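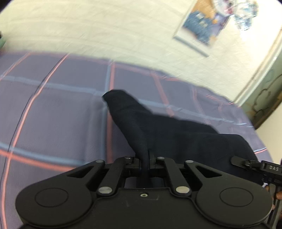 Dark cloth pinched between the gripper fingers on a checked bedspread.

Labeling grasp state from gripper video, part 2: finding the close event

Filed under: Perception / Manipulation / Tutorials
25/04/2021

In part 1 we got the recordings out of the logger and into Clutaldale, one folder per episode, with the video and the finger width on the same clock. This part turns those two streams into a label for each video frame: open, closing, holding or releasing. A policy trained later will use the labels, so it pays to get the boundaries right.

You need Clutaldale installed, the Nernier plugin for segmentation, and a set of episodes with cloth in them. Rigid objects work too, but most of what follows is about the trouble cloth causes. My test set is 197 episodes of picking up and folding clothes on beds.

Step 1. Smooth the width signal

Load the width column and run a median filter over it with a window of five samples. Don't use a moving average. It rounds off the corner where the fingers stop, and that corner is the thing you are looking for.

Step 2. Get first-guess labels from width alone

Take the difference between neighboring samples. Where it is clearly negative, mark closing. Where it is clearly positive, mark releasing. The flat parts are either open or holding, and for a box or a cup you can tell which by looking at the width: if the fingers stopped well before fully shut, something is between them.

Cloth breaks this. One layer of thin fabric squeezed hard gives nearly the same reading as no fabric at all. On my set the width rule called 16 episodes empty when the fingers had a good hold on the cloth. Raising the threshold fixes those and breaks others, so leave it at the default and go on to the next step.

Step 3. Add a check from the video

Crop a strip around the fingertips. The fingers are fixed to the same body as the camera, so they follow the same path in the picture every time and one crop works for the whole session. Mine is 70 pixels wide. Save it in the config as tip_strip and don't touch it again unless someone remounts the camera.

Now run Nernier on the strip with the two classes "finger" and "other material". If there is other material between the fingers while the width is flat and low, the label is holding. Otherwise it is open, or closed on nothing, and you can split those two by width.

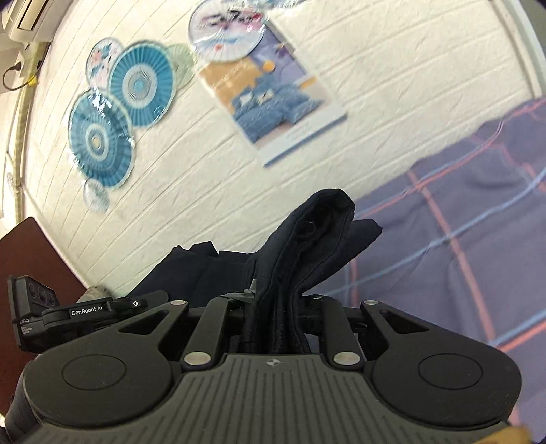

Cloth gathers as it is squeezed, and a good part of it can end up standing above the tips. If your crop stops right at the fingertips you throw that evidence away. Extend the strip upward by the length of a finger. I lost an afternoon to this -- the segmenter was fine, it just had almost nothing to look at.

Two more things to watch for:

Dark cloth against a black gripper. Navy and black come out close in value, and the mask for one leaks into the other. Turn on the fixed finger mask (finger_mask: static) so Nernier is told where the fingers are and only has to decide about the rest.

Patterned bedding. Stripes and checks seen through the gap between open fingers can be taken for held material. Compare the strip across a few frames. Held cloth stays put relative to the fingers while the bedding slides past as the gripper moves. The setting is motion_gate, and it is off by default.

Step 4. Merge and clean up

Run the merge command, which takes the width labels and overwrites the flat parts with the video result. Then drop any segment shorter than three frames and give those frames to the segment before.

Step 5. Look at the results

Open the episodes in the Letmont viewer with the label track turned on. Go to each boundary and step back and forth a few frames. Start with the shortest holding segments, where most of the mistakes collect. If the closing label ends early across the whole set, your clocks are off and you should go back to the sync section in part 1.

On a laptop without a GPU the full set took me 620 seconds, nearly all of it in step 3. The Prantl exporter reads the merged file directly, so there is no need to convert anything before part 3, where we cut the episodes into training clips.

Tagged: grasp detection, cloth, data labeling, Clutaldale
16 comments | Share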